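Ticket: Booster pump starts and stops when no tap is open
Product: Idell pressure booster set, with 21 liter tank
Opened by: Vilmos Sárközi
Handled by: Trinity Doucet, Harine Pump Support
Status: Closed

Vilmos Sárközi wrote:

Good morning. I have the Idell booster set in the cellar of my house on Pusarska street. It takes water from the rain tank and feeds two toilets, the washing machine and one garden tap. It was installed in January and worked well. Since last week the pump starts by itself, also in the night. It runs for a few seconds, stops, and after 12 minutes it starts again. All taps are closed. On the display there is no error code.

What I have tried already:
– closed the valve to the garden line. No change.
– put some food color in both toilet cisterns and waited one hour. No color came into the bowls.
– switched the controller off and on. No change.

I would like to know if the check valve is bad or the tank. I do not want to order the wrong part.
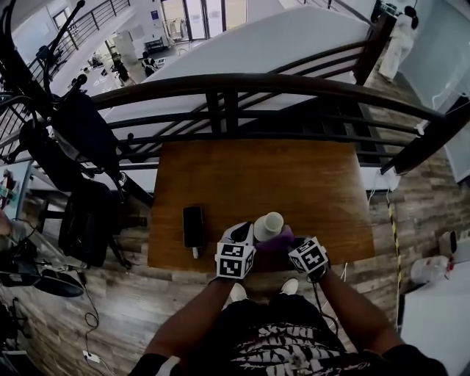
Cup and cloth on the table, phone beside them.

Trinity Doucet replied:

Hello Vilmos, thank you for the clear list. Please do two more tests.

1. Close the main valve directly after the pump and tank, and watch the gauge. If the pressure stays, the leak is in the house. If it falls, the leak is on the pump side.
2. Switch off the power, open a tap until the gauge shows zero, then measure the air in the tank at the small valve under the plastic cap. For your settings it must be 2 bar.

Please send me both results.

Vilmos Sárközi wrote:

I did the tests on 29/09/2022 in the evening.

Test 1: with the main valve closed the pressure still falls, and the pump starts again after the same time.
Test 2: the air was almost zero. I pumped it up with a bicycle pump to the correct value. No water came out of the air valve, so I think the membrane is still good.
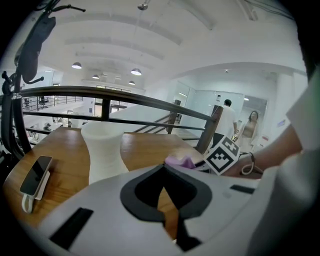
After filling the air, the pump starts less often, but it does not stop completely. I also listened at the suction pipe with the pump off, and there is a quiet hissing near the check valve.

Trinity Doucet replied:

Then you had two faults. The low air made the starts more frequent, and the check valve lets water go back to the rain tank. Please open it and look at the seal before you order anything. Often there is only a bit of sand in it. The Ngcobo valve fits the same thread if you need a new one.

Vilmos Sárközi wrote:

There was a small stone under the seal, and the rubber has a cut. I ordered the Ngcobo valve and mounted it yesterday with new tape on the threads. The gauge did not move the whole night. I will check the air in the tank again in January. You can close the ticket. Thank you for the patience.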